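Slide 7. Closure seals and storage life, Durkton line

Speaker: Nayeli Tapia
12 October 2022

Start with the seal, not the bottle. Most of the complaints logged since June concern taste, and taste problems in stored water usually come in through the neck finish or the wall. PET passes small amounts of gas and odor. The rate depends on wall thickness, temperature and what is stored on the next pallet.

Storage trial: 3,000 units, 3 warehouses, 400 units pulled for tasting. Liao site ran warmest. Do not read the table aloud; point to the last column and move on.
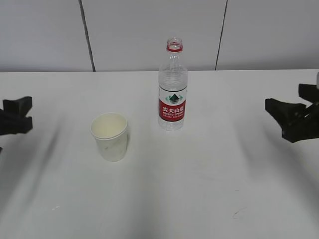

Does a higher closing torque give a tighter seal?
Only up to the point where the liner is fully compressed. Past that, the thread deforms and the seal gets worse.

Slide 8. Torque is set at the capper and checked at the lab bench. The two readings differ because plastic relaxes after closing. Traltora measures removal torque after a day; Durkton measures at once. State which one before quoting any value.

Pause for questions. If someone asks about glass, refer them to the Grolurier handout.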